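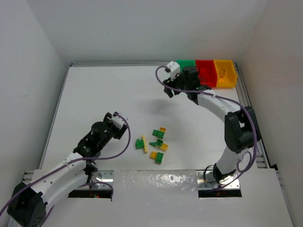
Should building blocks be sorted by color or by shape?

Color first, in nearly every household. Color can be judged at a glance from any angle, while shape requires turning the piece over or comparing it with another. Sorting by shape pays off only when the collection is large and the builder works from printed plans.

Number of bins
Small open bins are preferable to one deep box. Three bins in green, red and yellow cover a basic set, provided each bin takes the blocks of its own color. Lids slow down the work and are best left off until the bins go back on the shelf.

Placement
Stand the bins side by side in a far corner of the table, touching each other. The middle of the table stays free for the loose pile. A pale, plain surface is best, as small pieces are easily lost against wood grain or a patterned cloth.

Spreading the pile
Tip the blocks out in small batches and spread them until few pieces overlap. A batch that stays heaped takes longer to clear than two thin ones.
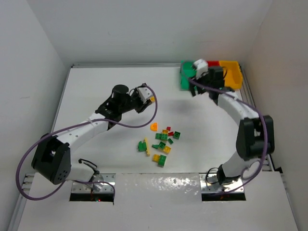 Work from the edge of the pile inward and take one color at a time. Finishing yellow before starting red is quicker than handling each block as it comes – the hand travels to the same bin every time, and the eye has one color to find. Two people can share a table if each keeps to a separate color.

Mixed and doubtful pieces
Orange goes with yellow or with red. Choose one and write it on a label. Two-color pieces follow the larger area. Cracked blocks go in a separate cup.

Washing
Plain plastic blocks can be washed by hand in lukewarm water at 90 °F with a little dish soap. Dry them on a towel in a single layer before they go into the bins. Blocks with batteries or printed stickers are wiped with a damp cloth only.

Bin size
Fill bins to 2 inches below the rim. Overfilled bins shed pieces when lifted.

Page checked Jul 16, 2025, Sibusiso Gumede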